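Okay, my sister-in-law asked me over dinner when she can buy a robot that clears the table, and I gave such a long answer that her coffee went cold. So I'm putting the long answer here instead, and next time I can just send her the link. (Hi, Chantelle!)

Some background for anybody new. I spent eight years running the packing floor at Prastonberg, where we boxed up kitchen goods, and for a while now I've been helping a small group called Tredon figure out which chores are worth handing to a machine. I'm not an engineer. I'm the person who says "but what if there's a fork in it."

The short answer for Chantelle is no, not yet, and I wouldn't save up for one this year. The longer answer is a lot more cheerful than that, so please stay with me.

Let's start with what already works, and I mean works on a floor with people in a hurry. Same box, same spot, same lift, all day long. At Prastonberg we had an arm stacking cartons that did 200 an hour and I came to love it like a coworker. It never once asked me to look at its vacation request.

But move the pallet over by the width of your hand and that same arm would happily set a carton down on nothing at all. We put tape on the floor. Then we put more tape on top of the tape. I think a lot of people picture the arm as the hard part, when so much of our day went into keeping the world tidy enough for it.

A kitchen table after supper is the opposite of that. Think about your own table tonight. Everything on it is a different shape, half of it is leaning on the other half, and there's always one thing that belongs in somebody's bedroom. You sort all that out while talking on the phone.

Ramiro Arrieta, who I work with at Tredon, has a test he calls the Uvard (named for a street he used to live on, don't ask me, there's a story and it's longer than this thread). You put out a bunch of ordinary things, you say "tidy up," and you don't touch anything until it's done or stuck.

Most of the chore work I get to look at happens in simulation first, so the tabletops are computer-made and so is the fruit. I was a snob about this in the beginning. Then I sat through 40 tries in the time it takes me to unload my own dishwasher, and I got over it.

Ordinary stuff, arm, table full of holes, all simulated:

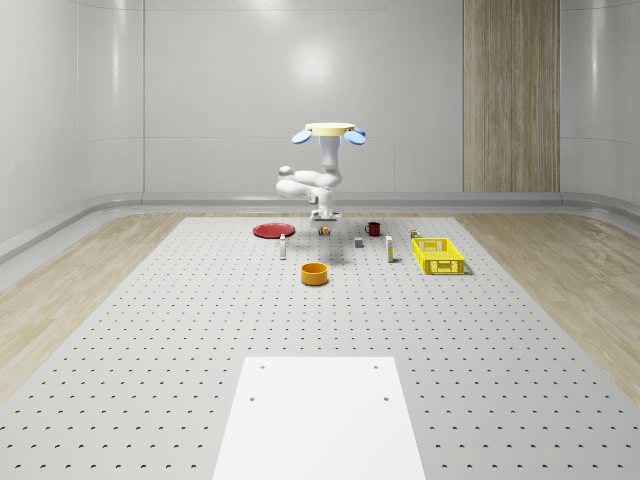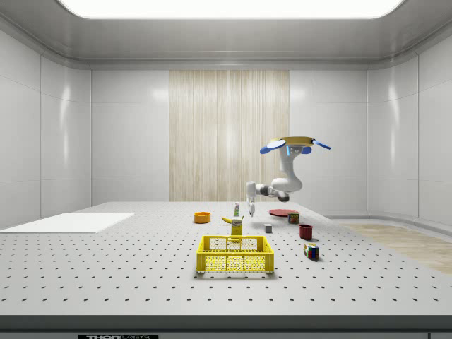
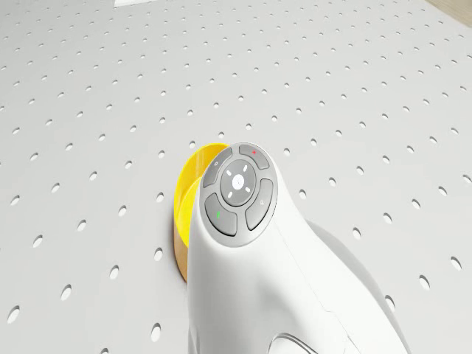

Last one is a banana between the finger pads, with a red bowl next to it:
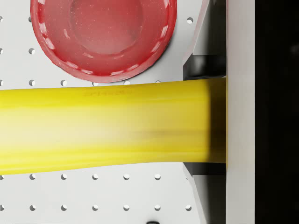

Now, the question I always get is "fine, but how often does it get it right?" and I wish people would ask what happens when it gets it wrong. If a machine misses 8 times in a hundred and then calmly has another go, I can live with that in my house. If it misses once and keeps marching along as if it's holding something, I can't.

We had a run in December where the arm closed on air, carried the air over very carefully, let go of the air, and moved on to the next job. Ramiro laughed until he had to sit down. I've had seasonal workers do almost the same thing at five in the morning, so I tried to be kind about it.

What has changed, and this is the part that gets me excited, is the recovering. Older setups I saw would stop dead and wait for a human. The newer ones will back up, look again and come in from another side. It's slow! It is so slow, you could have done the whole table and wiped it down too. But it's a different kind of slow from being stuck.

Soft things are still trouble. Dish towels, bread bags, anything that changes shape the second you pick it up. Wet things too. And please don't get me started on stacks of lids, because I can't do those either and I've had hands my whole life.

The folks at Hlongwane, a commercial laundry we visited, put it to me nicely. They said they don't need a machine that can do everything a person does, they need one that can do the boring 20 minutes at the start of the shift so the person can go do something else. I wrote that down in my notebook and underlined it.

So I think shops and laundries and back rooms get this first, for one dull piece of the day at a time, with somebody close by to help out. Homes come later. Homes have dogs, and stairs, and my brother-in-law's habit of leaving one sock on the counter.

If you run a small shop and you're wondering where to start, pick the chore where a mistake costs you the least. Rinsed plastic cups before glassware. Returns bin before the register. Let it be bad at something cheap for a while and watch what kind of bad it is.

And Chantelle, the offer stands, I'll come over and clear the table myself. I'm available most evenings and I do lids if somebody helps me match them.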